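Chapter 6
Gathering Examples by Hand

What this chapter covers: where examples come from; choosing a task; the hand-held gripper as a recording tool; planning a session in an ordinary room; what to keep and what to set aside.

If you have worked your way through the first five chapters in order, you have by now spent a good many hours with examples that somebody else collected. They arrived in a folder, tidy and numbered, and all that was asked of you was to feed them to a learning system and see what it made of them. I think that is the right way to begin. But it does leave a person with a slightly odd picture of the work, a bit like learning to cook from a refrigerator that is always full. In this chapter we go shopping.

We will be concerned with one kind of example in particular, the demonstration. A demonstration is a recording of a person doing a task, made in such a way that a robot might later do the task from it. In Chapter 2 we met demonstrations made by steering a robot arm from a distance, and you may remember how slow that was, and how tired the operator's shoulders got. The approach we take up now leaves the arm out of the recording altogether. The person holds the gripper, one in each hand for jobs that call for two, and simply does the work with it. A camera travels with the gripper and sees more or less what a camera on a robot's wrist would see later on.
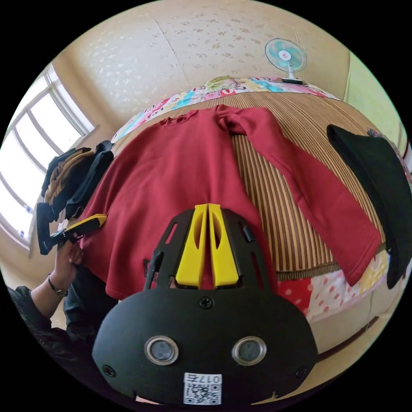
Folding clothes will be our running task from here to the end of Part Two, and I should say a word about why I settled on it. Cloth is difficult! A mug has the same shape on Sunday as it had the day before, and a drawer slides along one line, but a sweatshirt can lie in more ways than anyone could write down, and every touch rearranges it. That makes it a poor subject for hand-written rules and a very good one for learning from examples. It also happens that everybody has some, and that nearly everybody already knows how to fold it, so you will not have to train your demonstrators in anything but the grippers themselves.

The course materials come from the Jorent home collection, which was recorded in people's own bedrooms and living rooms. An earlier set, Kestetti, was made at a single lab table under steady lamps, and we will use it for comparison in Section 6.4. Both contain folding. When my students trained a small model on 70 Kestetti demonstrations, it did nicely on the lab table and fell to pieces almost anywhere else. With only 37 demonstrations from the home collection, the same model was clumsier at its best and a good deal less helpless at its worst. Please don't take those two results as a law of nature (the groups were small and the rooms few), but do keep them in mind when you plan your own sessions.
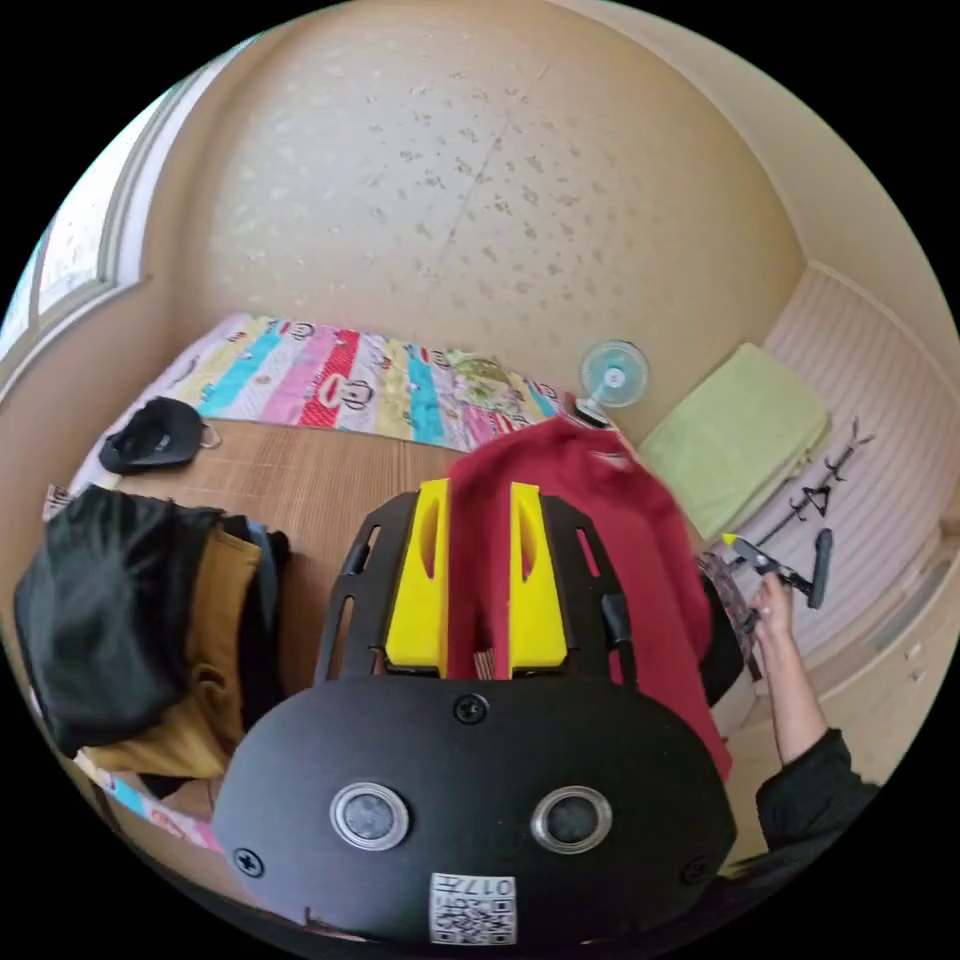
Variety is a word we will lean on heavily, so let us take a moment over what it means here. There is variety in the task: a different garment, a different starting position, a sleeve tucked under where last time it was stretched out. Then there is variety in the surroundings, which beginners tend to undervalue, perhaps because it feels like mess. Think of what a learning system has to sort out when a red garment is held between the yellow fingers and, just past it, there is a striped blanket printed with cartoon monkey faces. Which colors belong to the job, and which are only company? A system that has never seen a busy blanket has no practice at that question. The black cap on the mat is another case of the same thing, and so is daylight from a window, which will not stay put for your convenience - it shifts from morning to evening, and you should let it.

There is a limit, of course. If every single thing changes from one demonstration to the next, a modest collection will be spread so thin that the system finds nothing to hold on to. My usual advice to a new group is to choose 3 rooms and 2 garments, record every pairing, and only then widen the net. The worksheet from the Thoroddsen workshop, reprinted at the back of the chapter, gives you a grid for keeping track of this. Fill it in as you go. I have tried filling one in from memory at nine in the evening, and the result was mostly fiction.

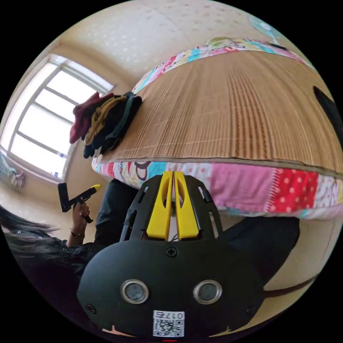
A few terms before we start in earnest. A take is one recording, from the moment you begin until the moment you stop. A take becomes an episode once it has been trimmed and checked. A session is all the takes made in one place on one visit. These words are used loosely in the field, and the Narkurel software you will install in the first lab calls an episode a "run," so be ready to translate.

Before you read Section 6.1, fold a shirt slowly, using only your thumb and one finger on each hand. Write down each point at which you let go and took hold again. Keep the list, for we will need it when we come to mark the stages of a take, and bring it to class even if it seems too short.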